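Lulano Bedroom Items

Data card, version 2. Maintained by Chunhua Zhong and Xinyi Qiu.

Contents

Small household things left on a made-up bed, sorted by type. The set has 3,685 pictures from 17 bedrooms. Bottles, boxes, socks and snack wrappers are the most common items. Bedding is labeled by color only.
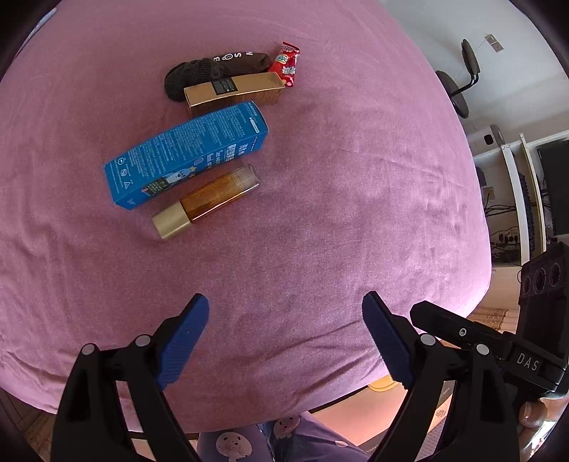

Labels

Each item gets one type and one main color. Boxes are labeled "box" whatever was sold in them. A bottle lying on its side is still "bottle", with the pose field set to "side". Furniture past the bed goes under "background" and has no type.

Items that touch get separate labels and share a group number. A red snack packet against a brown sock is one group with two labels.

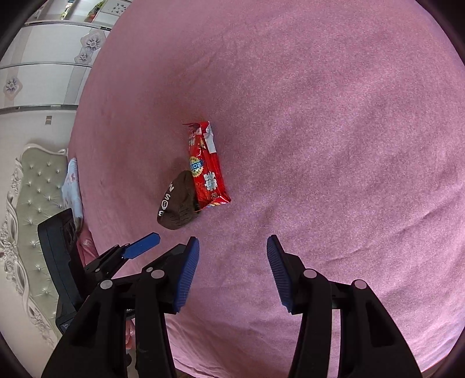 Socks are marked "flat" or "bundled". Lettering on fabric is not transcribed.

Known problems

111 pictures from August still use the old color names. Pink and mauve were merged in this version. Send fixes to Jinlong Liang.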